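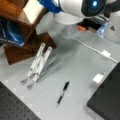 February, 9.40 am. White robot arm over a grey table

Finally cracked the seams on the harbour wall! The lightmap UVs were overlapping on 3 of the modules, so I repacked them with wider padding and the dark lines are gone. 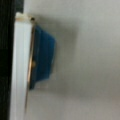
Bake time dropped too – 1510 seconds down to 400 at the same sample count. Tipene Kereama suggested sharing one atlas across the small props, and I love how much colour it kept. Draw calls are at 272 in the Brestport view. Next up: try the same padding on the Tomoana roofs, then re-export to Flaleo and check the mips.
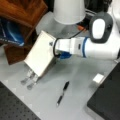

White arm with blue ring, over the grey tabletop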